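News > Community > Local services

Household battery drop-off to expand across Endolis

October 2024

The Endolis Regional Council has approved an expansion of its household battery drop-off program. Residents may bring up to 5 kilograms of used batteries per visit, at no charge.

Collection points will open at the Lahlou Library and the Idano Community Centre. Terminals should be taped before drop-off.

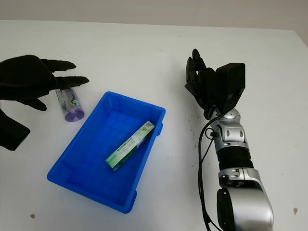
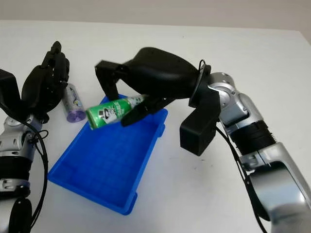
Blue tray on a white tabletop, second photo.

Where to go

The program began in August with three sites and has since received 555 kilograms of material. "Residents asked for locations closer to home," said Lorraine Pickering, Manager of Waste Services. Car batteries will continue to be accepted only at the Likeo Transfer Station.

Enquiries may be directed to Bradley Staniforth at the council office.

80 shares | 3 comments

News Events Council Contact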